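Looking After Waxed Jackets and Boots Between Shoots

Most outdoor kit is ruined at home, in the week after a trip. A wet jacket stuffed in a boot bag will smell by the next morning and may grow mildew by the end of May.

Hang the jacket on a wide hanger in a cool room with a bit of air moving through it. Keep it off the radiator. When the mud is dry, brush it away with a soft brush, then sponge the cloth with cold water. Never use soap, and never put a waxed jacket in the washing machine.

Empty every pocket, including the game pocket. Feathers and bits of straw hold damp against the lining. A removable lining can be washed by hand in the sink and dried flat.

Rewax once a season. Stand the tin in a bowl of hot water until the wax is runny, and lay the jacket out on a large table you can wipe clean. Work the wax in with an old cloth, seams first, then elbows and shoulders. Go over it with a hairdryer and take off what's left on the surface. We use the Trindum wax in the 234 g tin, and one tin does a long coat with a little over.
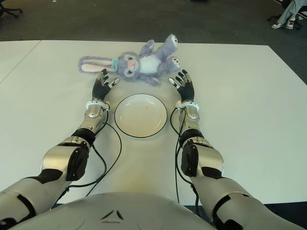

A white table and a small white plate.

Old saucers and side plates are handy for wax, dubbin and loose studs. Wipe them with kitchen paper before washing up, or the wax will set in the drain.

For leather boots, take out the laces and insoles and pack the toes with newspaper. Change the paper after 4 hours and again at bedtime. Put dubbin on when the leather is dry to the touch, and go easy round the stitching. Rubber boots only need a hose down and a dry place out of the sun.

Gun slips should be hung open with the zip right down. Rub a candle stub along a stiff zip and run it up and down a few times.

Replacement studs and zip pulls: Pretcombe, part nos. 602 and 1002.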